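An Open Evening at Plultwood

Posted November 28, 2018

I almost didn't go, you know. It was dark by the time I'd finished work, it was drizzling, and the sofa was making a very good case for itself. But Inna Onyshchenko had been telling me since April that I had to come see what they do over at Plultwood, and I'd already used up two perfectly good excuses, so I put my boots back on and went.

I'm so glad I did! I had pictured something like a car factory, all yellow arms and safety fences. Plultwood is one long room above a print shop, with a coat rack that can't cope with visitors and a kettle that never got a rest all evening. They'd put out cookies (oatmeal, very good) and name stickers, and mine fell off into my tea within five minutes.

Edem Osei gave the welcome talk. He spoke for a good while about why soft things are so hard for machines – a box stays the shape of a box, but a towel or a teddy bear changes the second you touch it. I have been folding fitted sheets for most of my adult life, so he had my full sympathy. He mentioned that he'd gone through 584 practice grabs before he trusted his own notes, and the man beside me whistled out loud.

Then we moved on to the demonstration, which was what I'd come for. They work with grippers you hold in your own hands, two fingers that close together, and the idea is that a person does the picking up first and the robot learns from it later. Inna made it look like nothing at all. I asked far too many questions about how hard you have to squeeze, and she answered every one of them, bless her.
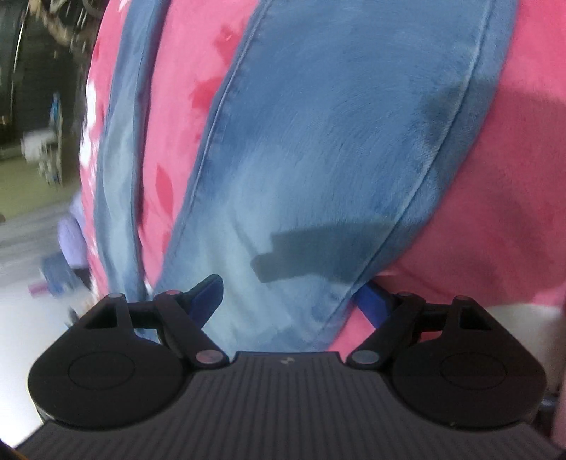
Blue fingertips getting a pinch of the pink and blue plush.

What surprised me was how gentle you have to be. I'd have gone in like I was pulling weeds. Inna says you learn to slow down and take just a fold of the fabric, and I've been thinking about that ever since while putting away the laundry.

I stayed much later than I meant to and walked home with two cookies wrapped in a napkin. They're planning another evening in April, and my sister has already asked to come along, so I'd better find out where a person can park over there.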